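Flarnar 3 — Embedded Network Stack

Home > Products > Networking > Flarnar 3

Flarnar 3 is a small TCP/IP stack in plain C for devices that were never supposed to be on a network and now are. It has no dynamic allocation, no threads of its own and no opinions about your build system. It does have opinions about your timer interrupt, and they are set out at length in the porting guide.

Who buys it

Mostly people who started with a free stack, got it to answer a ping, and were then asked by someone in a meeting whether it could handle a lost connection. Plullton licenses Flarnar per product line. You pay once, you get the source, and you may ship as many units as you can persuade anyone to buy.

What is in the box

There is no box. There is an archive with the stack, the headers, two reference ports and a manual that Ostap Koval wrote by hand after seeing what the documentation generator did with the header files. The generated reference is still included for anyone who likes to know which line a struct member lives on.

Protocols: IPv4, IPv6, ARP, ICMP, UDP, TCP, DHCP client, DNS client
TCP features: retransmission, delayed ACK, window scaling, keepalive
Socket layer: optional, close enough to BSD to be familiar and different enough that you should read chapter 2
Maximum open sockets: 300, set at compile time
Source files: 13
License: commercial, per product line

Memory

All buffers come from a pool you declare yourself. If the pool runs dry, the stack drops the packet, bumps a counter and carries on. Earlier versions called an error hook at this point, and customers wrote error hooks that sent a packet to report the problem. We have removed the hook.

Simulator builds

The stack also compiles for the desktop, where it talks to a virtual interface and can be stepped through in an ordinary debugger. Packet loss, reordering and duplicate segments can be switched on from a settings file. The Aro bridge, sold separately, passes traffic between the desktop build and whichever simulation package you already use. 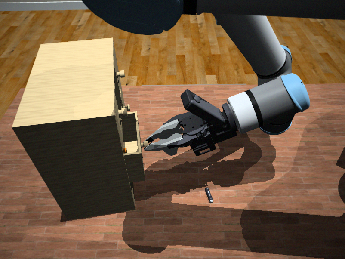 Simulated cabinet with a drawer pulled partway out.

The bridge needs its own license key. It does not need a dongle, although Pawlak in sales will mail you one if you feel that serious software ought to have a dongle. It is an empty plastic shell.

Upgrading from Flarnar 2

Most projects rebuild after a search and replace on the function prefixes. The exception is anything that reached directly into the connection control block, a structure marked private in the header in capital letters. Its members have moved. Some have been renamed, and one is gone, along with the bug that made it useful.

Version 2 receives security fixes until the end of January. After that it receives our sympathy.

Support

The first year is included. Questions go to the engineers who wrote the code, so please attach a packet capture. A screenshot of a packet capture is a different thing and will be answered last.

Ordering

Quotes are issued per product line and are valid for as long as the quote says. Evaluation archives contain the full source and stop accepting connections after 3 hours of uptime, which some evaluators have reported as a bug.

Page last updated October 8, 2026

Related: Aro bridge | Porting guide | Release notes | License terms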